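Keeping vinyl records clean at home

I have collected records since many years, and most of the crackle I hear from second-hand albums is only dust. Before you spend money on a machine, try the simple way.

Hold the record by the edge and the label, never by the grooves. Brush it with a carbon fibre brush while the platter turns, two or three rounds, and lift the brush slowly towards the outside. For greasy marks I use distilled water with one small drop of washing-up liquid, and a soft cloth. Wipe along the grooves and keep the paper label dry.

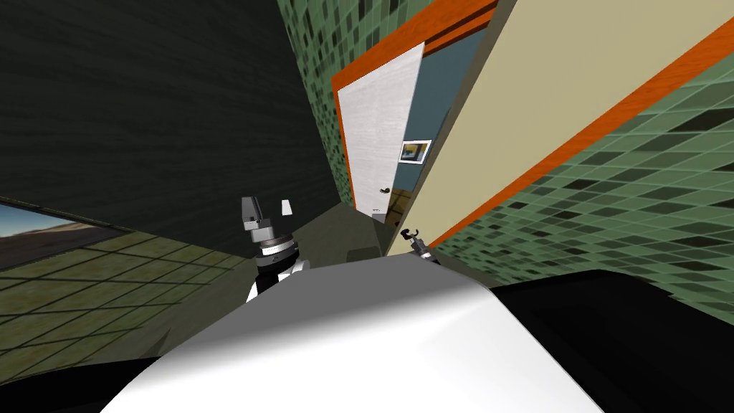
Left arm and gripper raised, the other arm near the doorway.

Let the record stand upright in a dish rack until it is fully dry. After this put it in a new inner sleeve. The old paper ones are full of small fibres and will make it dirty again. I buy the Prinness sleeves, in a pack of 42, and they last me the whole winter.

Store the albums standing, not too tight, and away from the radiator. Do not forget the needle also: brush it from back to front, very gently, before each evening of listening.

Temix Home Tips | Contact: PO Box 3211, Primbridge | © 2024 | Back to top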